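Pilham Street Community Garden – minutes, 20 September 2024

Hi all, me again with the notes. I'm typing these up from my scribbles, so if I've got you saying something you didn't say, sing out and I'll fix it before next time.

We got going a bit late because the side door was stuck again. Qiuyue Pan ran the meeting and I took notes. June's minutes were passed with one change – the hose fittings came from Toment, and I'd written down the wrong shop. Sorry!

Water first, as always. The bill came in at $325, up from $217 last time, and we had a good long natter about why. Zhuoran Liao reckons it's the tap by the compost bays, and I'm with him, I've heard that thing dripping from the footpath. He'll put a new washer in and read the meter before and after. If that doesn't do it we'll get a plumber to quote.

Plots next. We've got 9 people on the waiting list and five beds coming free (lovely problem to have!). Qiuyue wants to split the two biggest beds in half so more people get a go. I was a bit unsure, my own half bed barely fits the zucchinis, but everyone else was keen, so we're doing it. I'll ring the list in order.
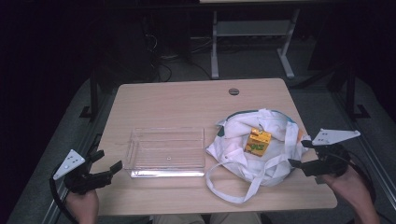

Tote bag, juice box and clear tray on the table.

Seed swap after that. We're having it in the hall again, and please label your packets this time – I grew what I thought was silverbeet all winter and it was definitely not silverbeet. Zhuoran asked if we could put bigger seedlings out the front where people walk past, and we all liked that. The Sutanto family have offered their spare trestle, so thanks to them.

Last thing was the colour of the new shed. Green got the most hands, cream came second, and my vote for bright yellow got one hand, mine. Green it is.

To do: Zhuoran, tap and meter. Me, waiting list. Qiuyue, hall booking and paint prices.

5 comments
Share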